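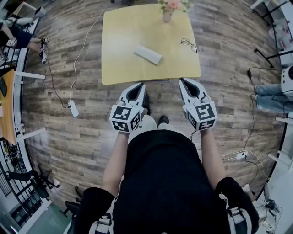 # Kurnska Tabletops

Hello, and welcome! Kurnska is a collection of short recordings of everyday tabletop tidying: the sort of light straightening-up most of us do on a Saturday morning without giving it a thought. We have been fond of small tables for a long time (the project began as a folder of notes on where people leave their reading glasses), and we hope some of that fondness comes through in the files.

## What's on the table

We kept the furniture plain and let the little things do the talking. A pale yellow top with rounded corners shows up dark objects nicely and is much less kind to white ones, so please keep that in mind if you plan to work on finding edges. The things you'll meet most often are:

- **Eyeglasses.** Thin metal frames, left open or folded. Lovely to look at, very hard to outline, and easily our most complained-about item.
- **Flowers.** Small bunches in a small vase, often with pink blooms. The label is `vase_flowers`, and it covers the vase and the bunch together.
- **White items.** Folded cloths and small boxes share the label `white_rect` when they can't be told apart from overhead. We argued over this one through most of June and are still not entirely at peace with it.

## What's in the download

There are 3,387 recordings, split into 2 folders:

| Folder | Contents |
|---|---|
| `flultix/` | 2,000 recordings, one small table, few objects |
| `jedo/` | 1,387 recordings, busier tables, more moving things from side to side |

Each recording has a one-line note in plain words, such as "put the glasses beside the flowers" or "straighten the cloth." We wrote these the way we'd say them at home, so spelling and word choice wander a bit. A set of 100 notes was rewritten in a stricter style and lives in `notes_strict.txt`.

## Small warnings

"Left" and "right" in the notes always mean the left and right of the person tidying. A handful of older `jedo` notes say "the far side" where they should say "the far edge," and we're fixing those as we find them. If you spot one first, please open an issue with the recording number!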